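2022年1月23日更新。列名をひとつ変えました(`place` → `place_raw`)。前の版で何か作ってくださった方、ごめんなさい、そこだけ直してください!

# Runport:地域フリーペーパーの「お知らせ欄」テキスト集

Runportは、フリーペーパー「Jumotus」の最終面にある「お知らせ欄」を文字に起こしたデータです。お祭りの延期、図書館の臨時休館、断水の予告、迷い猫、合唱団の団員募集、そういう短い記事がぎゅうぎゅうに詰まっている、あの欄です。一面の記事はちゃんと保存されるのに、この欄だけはどこにも残らないのがもったいなくて、手元にあった紙面を打ち込み始めたのがきっかけでした。

収録件数は2,348件。もとの切り抜きは3,000枚ありますが、同じお知らせが何号も続けて載ることが多く、重複をまとめたらこの数になりました。まとめ方はあとで書きます(ここがいちばん悩んだところなので、長いです)。

## 入っているもの

`notices.csv` が本体です。文字コードはUTF-8、改行はLF。Excelで直接開くと文字化けする環境があるので、インポート機能から読み込むのが無難だと思います。

| 列名 | 中身 |
|---|---|
| `id` | 通し番号。欠番あり |
| `issue` | 掲載号。紙面の表記のまま |
| `title` | 見出し。ない場合は空欄 |
| `body` | 本文 |
| `place_raw` | 本文に出てくる場所の表記 |
| `category` | 分類 |
| `repeat` | 同じお知らせが載った回数 |
| `note` | 私のメモ |

`category` は全部で15種類です。最初はもっと細かく分けていて、「断水」と「水道工事」が別だったりしたんですが、自分でも迷うような分け方は人に渡せないなと思って減らしました。それでも「その他」はけっこう多いです。「公民館の時計が止まっています」というお知らせの分類、いい案があったら教えてください。

`note` は読み飛ばしてもらって大丈夫です。「かすれ」「折り目で一文字読めず」みたいな作業メモがほとんどで、たまに私の感想が混ざっています。消そうかと思ったけれど、読み返したら楽しかったので残しました。

## 文字起こしのやり方

スキャンした紙面をPlallellという自作のスクリプトに通して、段組みを一件ずつに切り分けています。この欄は罫線が途中で途切れたり、隣の広告がはみ出していたりして、切り分けはよく失敗します。失敗した分は手で切りました。OCRの結果も全部目で見て直しています。とくに多かった読み違いは次のとおり。

- 「ニ」(カタカナ)と「二」(漢字)
- 「夕」と「タ」。夕涼み会がタ涼み会になる
- 電話番号の中の「1」と「7」
- 「雨天順延」の「順」がつぶれて別の字になる

電話番号は最終的に全部 `[TEL]` に置き換えたので三つ目の苦労は水の泡です。まあ、いいです。

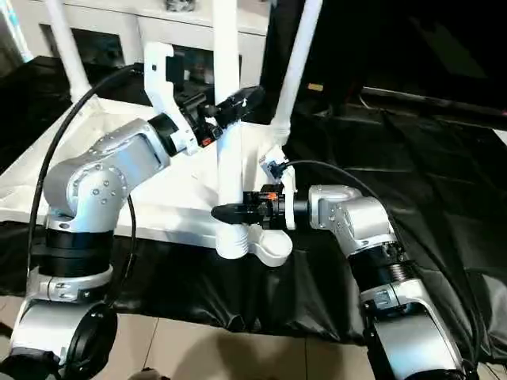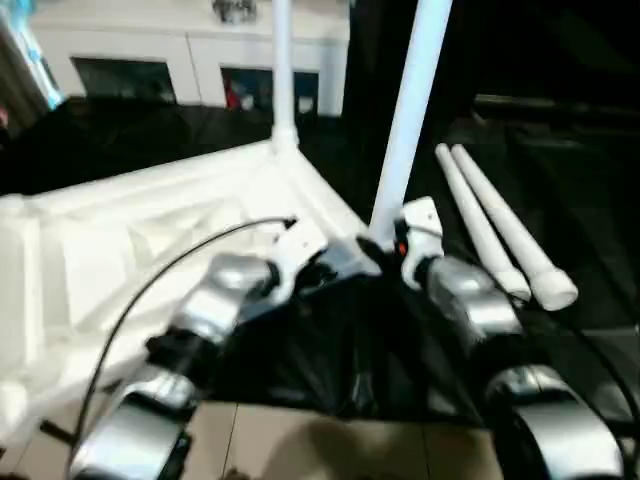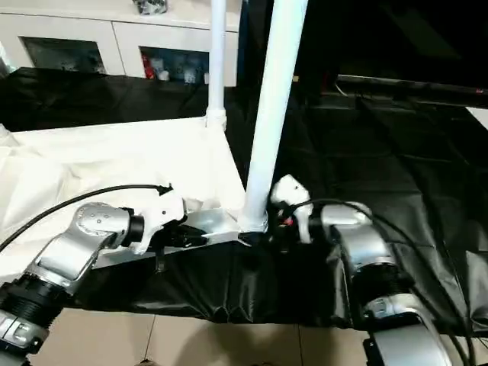
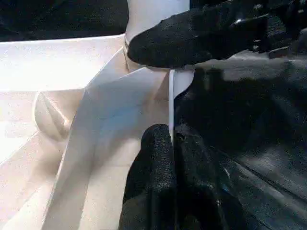 本文の長さはかなりばらつきます。一行で終わる「今月の古紙回収はお休みします」のようなものから、盆踊りの段取りを延々と書いた最大4,000字のものまであります。長いほうは別刷りの折り込みになっていた分で、欄の中に収まっていたわけではありません。長さで外れ値を落とす処理をかけると真っ先に消えてしまうので気をつけてください。私はこの盆踊りのお知らせが大好きなんです。太鼓の置き場所の話だけで一段落あります。

## 重複のまとめ方

同じお知らせかどうかは、日付と場所と催しの名前が一致するかで判断しました。文面がちょっと違っても同じ催しなら一件にして、いちばん新しい文面を `body` に入れ、`repeat` に回数を入れています。

困ったのが「延期のお知らせ」と「延期の延期のお知らせ」です。日付が変わっているので、規則どおりなら別件になります。でも読む側からすれば一続きの話なんですよね。さんざん迷って、別件のまま残し、`note` に相手の `id` を書く形にしました。雨の多い時期の運動会なんかは、これをたどっていくとちょっとした連載小説みたいになります。

訂正記事も別件です。「前号で開場時刻に誤りがありました」というやつ。訂正前の記事のほうは直していません。紙面にあったとおりに残す、が基本方針です。誤字もそのままで、気づいたものは `note` に「原文ママ」と入れてあります。たぶん見落としもあります。

## 個人情報について

個人のお名前、電話番号、番地は置き換えました。それぞれ `[NAME]`、`[TEL]`、`[ADDR]` です。団体名と施設名は残しています。迷い猫の名前も残しました。

訃報と会葬御礼は入れていません。紙面には載っていましたが、名前を伏せると何も残らないし、伏せずに出すのは私が決めていいことではないと思ったからです。`id` の欠番の多くはこれです。

もし置き換え漏れを見つけたら、公開のissueには書かず、メールでお願いします。該当行だけ先に下げます。

## 使うときの注意

Jumotusの配布地域は町の東側に偏っていて、西側のお知らせは少なめです。「この町では西側のほうが行事が少ない」みたいな読み方はできません。冬の号も手薄です。集めていた棚が窓際で、結露で紙がくっついてしまった束がありまして……はがせた分だけ入れました。

`place_raw` は表記ゆれだらけです。「中央公民館」「公民館(中央)」「いつもの公民館」が全部出てきます。最後のは本当にそう書いてあるんです。正規化した列を足す予定はありますが、いつになるかは聞かないでください。

天気で中止になった催しを調べたい、という問い合わせをもらったことがあります。本文に「雨天」「荒天」「積雪」のどれかが含まれる行を拾えばだいたい集まります。ただし「雨天決行」も引っかかるので、そこは除いてください。実際の天気の記録は入っていません。

## 閲覧用のページ

CSVを眺めるのがつらい人向けに、Ocampoという簡単なビューアを付けてあります。`ocampo/` の中の `index.html` をブラウザで開いて、CSVを読み込ませるだけです。できるのは検索と分類での絞り込みくらいで、並べ替えはまだ動きません。スマホだと表が横にはみ出します。

## これから直すところ

- [ ] `issue` に合併号の表記が二種類ある
- [x] 全角と半角の数字をそろえる
- [ ] 団員募集と会員募集を同じ分類にするか決める
- [ ] Ocampoの並べ替え
- [ ] 結露でくっついた束の残り(もう一回だけ挑戦します)

修正の提案はプルリクエストでもissueでも歓迎です。一文字だけの誤字報告もすごくうれしいので、遠慮なくどうぞ。返事は遅いほうで、週をまたぐことがあります。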